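Notes on storing and titrating n-butyllithium

I keep a running file on organolithium handling, and this part of it has grown long enough to post by itself. It covers n-butyllithium in hexanes, nominal 1.6 M and 2.5 M, bought in sealed bottles and used over several weeks. Check your own site rules before you copy any of it.

The number on the label is the concentration on the day the bottle was filled. After that it drifts. Butyllithium slowly loses lithium hydride and gives off 1-butene, faster at room temperature than in the cold, and each puncture of the septum lets in a little air and moisture. Those losses lower the active base. Hexane that escapes through a worn septum pushes the other way, so an old bottle can read higher than its label. I have had both cases on the same shelf.

Total base and active base are different quantities. If you quench an aliquot in water and titrate with standard acid, you count the hydroxide and butoxide along with the butyllithium. The Gilman double titration corrects for this with a second aliquot treated with a dihalide. It works, but it needs two quenches and a subtraction, and the error adds up. For routine work I use a single direct titration against diphenylacetic acid in dry THF. The first drop past the equivalence point forms the dianion and the solution turns yellow and stays yellow. Menthol with 1,10-phenanthroline also works and gives a rust color that is easier to see under poor light.

Weigh the acid to a tenth of a milligram. Dry it first. Run three titrations and discard the set if the spread is more than two percent.

The last bottle came from Katuneo, labeled 1.6 M, and had been in the cold room since February. Three runs gave 1.52, 1.53 and 1.52 M. The one before it, from Cavus, had a fine white solid at the bottom, mostly lithium hydride and hydroxide I assume. I let it settle overnight and drew from the clear layer. Shaking the bottle first only blocks the needle. 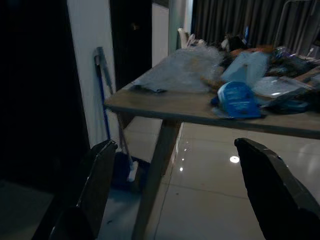 Syringes come out of the oven, cool under argon, and get flushed three times before they go near the septum. I fill to no more than half the barrel volume. Pressure in the bottle should be slightly positive, from a bubbler line, and the plunger should be moved by hand at all times. For anything above 20 mL I switch to a cannula and a graduated addition funnel.

Leftovers go into cold dry heptane and are quenched with isopropanol, added slowly under argon, then methanol, then water. Going straight to water is how people start fires.

My log sheet has columns for bottle number, open date, punctures, titer and remaining volume. Bottle 894 is the one in use now. I retire a bottle when the titer falls under 80 percent of nominal or the septum looks cored, whichever comes first. Still to do: repeat the menthol runs with the new Plamance burette and see whether the end point moves.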